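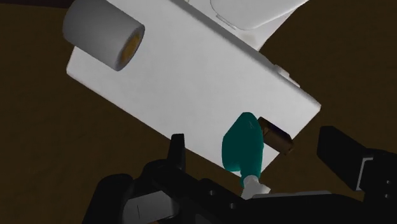 February 18, 2023

Right, picking up where I left off with the intake sorter, which is the bit of the Cuesta work I've been putting off. For anyone joining from the other bench: the firm sends us old claim files with the names stripped out, and we try to sort each one into the right pile before a solicitor has to open it. Road accidents, falls at work, trips on pavements, the lot. We had 2751 files at the start of the week. I've now thrown out 134 of them as duplicates, mostly the same letter scanned twice with a different covering sheet, and there are probably a few more hiding in the older boxes.

First job this morning was the date problem. The sorter reads the first date it finds and treats it as the date of the accident, which is fine until the first date is the client's birthday, and then we have somebody who has missed their time limit by forty years. Lots of very alarming red flags! I've changed it so it looks for the words near the date (accident, incident, fell, collision and so on) and leaves the box blank if it finds none of them. A blank is far better than a wrong date in this line of work. A blank gets a person looking at it. A wrong one might get somebody told they're too late when they aren't, and I don't ever want to be the cause of that.

I ran the new version on a batch of 235 that had already been checked by hand. It got the accident date right on most, left 19 blank and was plain wrong on six. Of the six, four were cases where the client had two accidents and talks about both in the same paragraph. I don't know what to do about those yet. Possibly anything with two accident words and two dates should go straight to the "needs reading" pile and we stop trying to be clever. Going to sleep on it.

The other two were a date in a witness statement (my fault, witness statements shouldn't have been in that batch at all) and one where the typist put the month before the day. Nothing to be done about that one except grumble.

Then the Jemley import. This is the old case system they moved off, and its export is horrible. Every note is one long line, with the fee earner's initials glued to the first word, so you get things like "RTspoke to client". I wrote something to peel the initials off and it worked nicely until it met a note beginning "CCTV requested" and filed it under a fee earner called CC. I've put in a list of words to leave alone. CCTV, GP, MRI, DVLA, HSE. Please add to it if you spot others, it's in the shared folder next to the import notes.

Lunch, then an hour lost because Plivetti wanted a different password from the one it wanted yesterday. I still think it's a decent place to keep the files but it does log me out if I so much as look at the kettle.

Afternoon was the letters. We've got a draft of the first letter to new clients, the one that explains no win no fee, and I've been going through it swapping out the stuffy words. "Disbursements" is the one I keep getting stuck on. "Costs we pay to other people on your behalf, such as for a medical report" is longer but at least you know what you're agreeing to. I've left the proper word in brackets the first time it comes up, as it'll be on the bill anyway. I took out "hereinafter" in three places and felt much better. The paragraph about what happens if you change solicitor halfway through is still a mess – it says the same thing twice and I'm not sure the two versions agree with each other. Needs somebody qualified to look at it before I touch it again.

Also had a quick go with the Skilia add-on for reading handwriting. Accident book pages only. It does well on capitals and badly on everything else, and it read "slipped on wet floor" as "shipped an wet flour", so no, not yet. I'd like to try it again with cleaner scans before we give up on it, perhaps in April when the next lot comes in.

To do:
Decide about the two-accident files
Pull the witness statements out of the test batch and run it again
Look for more duplicates in the older boxes
Ask Cuesta whether they want the blanks listed separately or mixed in with the rest
Get the changing-solicitor paragraph checked
Back up before touching the Jemley script again (I didn't today and got away with it)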